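Section 4. Packing and Sealing Vacuum Storage Bags

Read this section before you open the pack. The leaflet that comes with the Undix bags promises a flat, airtight parcel in under a minute. We have set up a lot of these bags for the Chowdary house-move guide and have yet to see one behave that well on a first try. Allow ten minutes per bag.

4.1 What you need

One bag, large size. The leaflet says it holds 7 sweaters. It may, if they are thin ones.
A vacuum cleaner with a hose, or the Jato hand pump. The pump works, slowly. We gave up counting strokes at 100.
A clean, flat surface longer than the bag.
A dry cloth.

Note: The large bag in the Undix pack is sold as part number 448. The Drutico bag of the same size is part number 194. The sliders do not swap between them, whatever the store listing says.

4.2 Choosing a surface

1. Clear a table or counter. A bed looks handy and is a poor choice. The mattress gives under your hand and the zipper never gets pressed evenly.

2. Wipe the surface down. Crumbs and grit can end up in the tracks of the zipper, and one grain is enough to let air back in.

3. Check for sharp corners, staples and rough trim. The film is tougher than a sandwich bag and a good deal weaker than the box art suggests.

4. Work in strong light if you can. Clear film is hard to see against a pale surface, and you will want to see the zipper.
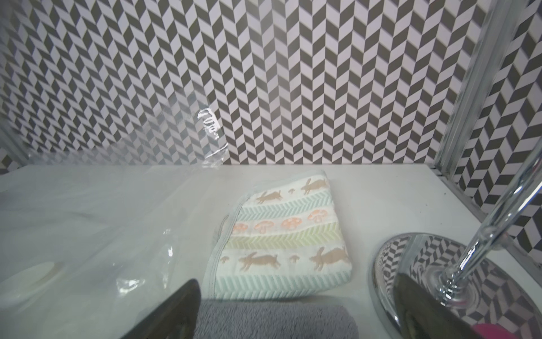 Undix support, when we asked about step 2, replied that wiping the surface was unnecessary and that their zipper "tolerates normal household dust." We have kept the step. Our leaky bags had household dust in them, and it seemed normal enough to us.

4.3 Filling the bag

1. Wash and fully dry everything first. Any damp you seal in stays in, and the "fresh scent" sachets sold alongside the bags will not deal with mildew. We would skip the sachets.

2. Fold items to the width of the bag, less a hand's width on each side.

3. Lay the bag flat with the valve facing up. Open the zipper all the way across.

4. Slide the stack in from the open end and push it to the bottom. Keep the thickest fold away from the valve.

5. Stop at the fill line. If your bag has no fill line, stop when the stack is a hand's width short of the zipper. Going past it saves you nothing, as the zipper will pop open and you will start over.

Caution: Do not pack leather, fur or anything with a stiff frame. Down jackets and comforters are listed as safe on the packaging. We are not convinced. Feathers that stay crushed for a whole season may not come all the way back, so limit down to short moves.

Caution: Keep bags away from babies, small children and pets, full or empty.

4.4 Closing the zipper

1. Smooth the open end flat with your palm.

2. Wipe along both tracks with the dry cloth.

3. Press the tracks together at one corner and run the slider to the other end. Then run it back. One pass is what the leaflet asks for. Make it three.

4. Take the slider off and pinch along the whole zipper with finger and thumb. Feel for any spot that clicks. A click means it was open.
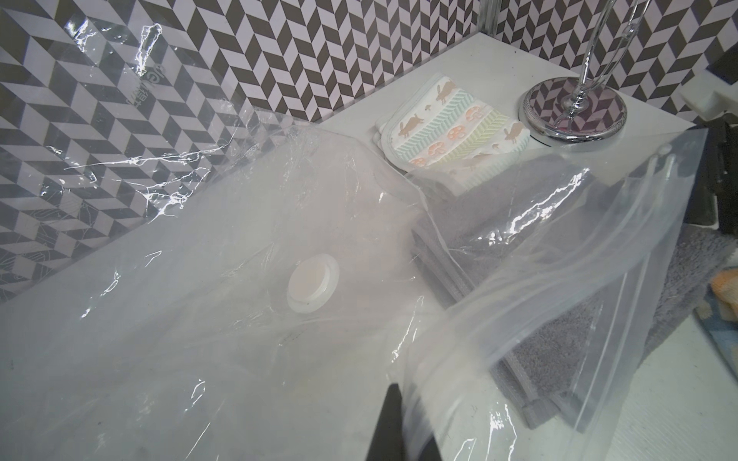
5. Look at the two corners last. Most slow leaks we have chased were in the final inch, where the slider stops short. Press that inch by hand.

4.5 Taking the air out

1. Open or lift the valve cap, depending on your model.

2. Hold the hose flat against the valve. Use a low setting if your cleaner has one.

3. Stop when the bag is firm. The pictures on the box show something like a paving slab. Firm is plenty, and a harder pull puts more strain on the seams and sets deeper creases in the clothes.

4. Take the hose away and close the cap right away.

Note: "Double-seal valve" on the label refers to the cap plus the flap under it. It does not mean you can leave the cap off.

4.6 Checking the seal

1. Leave the bag where it is overnight. Do not stack anything on it.

2. In the morning, press the middle. If it is still firm, store it.

3. If it has gone soft, open it and repeat 4.4 from step 2.

4. If it goes soft a second time, use the bag for dust cover duty and get another. Repair patches are available. Ours peeled by August.

For storage places and how long to leave bags packed, see Section 5.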